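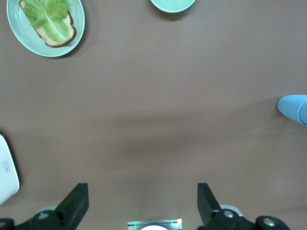
Open sandwich with lettuce on one of the green plates, lunch table, Girkcombe hall

Gorkside Lunch Club
Minutes of the March planning meeting

The meeting opened at 10:30 a.m. in the side room at Girkcombe. Minutes of the last meeting were read and approved with one correction: the bread order was for 14 loaves, not 40. Everyone was relieved to hear it.

1. Sandwich lunches
What a month! We served 66 lunches at the last open day, our best turnout so far, and the plates came back nearly empty. The open sandwich was the clear favorite again, and members were full of praise for the lettuce, which comes from the Tirnby growers. Several people asked whether we could leave the top slice off for good. After a lively talk it was agreed to serve open sandwiches as the regular choice and make closed ones on request (mostly for people taking lunch home).

There was a long and very happy discussion about crust. The Petrauskas bakery has offered us a darker loaf at the same price. Agreed to try it for one month and ask people what they think as they leave.

2. Lettuce
Whole leaves or shredded? Whole leaves won by a wide margin. They look wonderful with the frilly edge showing, and they stay put better when the plate is carried across the hall. The kitchen team asked that leaves be washed the same morning and spread out on towels, as last time some of the bread got soggy. Agreed.

3. Plates
The pale green plates are a big hit, and two visitors asked where they could buy some. We would love enough of them to stop mixing in the old white ones. A quote of $300 was read out for a full extra set. The equipment fund stands at $400, so we can do it and still have $100 left over. Approved, with applause!

Please stack them no more than ten high in the cupboard. The rims chip.

4. Tables
The brown tables will stay bare for lunches. The cloths were voted on and lost. One member would still like cloths for the summer supper and will bring it up again in May.

5. Other business
Tomato slices: requested, carried over to the next meeting.
A second butter dish is needed for the far table.
The Tirnby growers have invited us out to see the beds once the spring planting is in. Lots of hands went up. A sign-up sheet is by the kitchen hatch.

The meeting closed at 11:45 a.m. and was followed by lunch. The next meeting is in April, same room, same time.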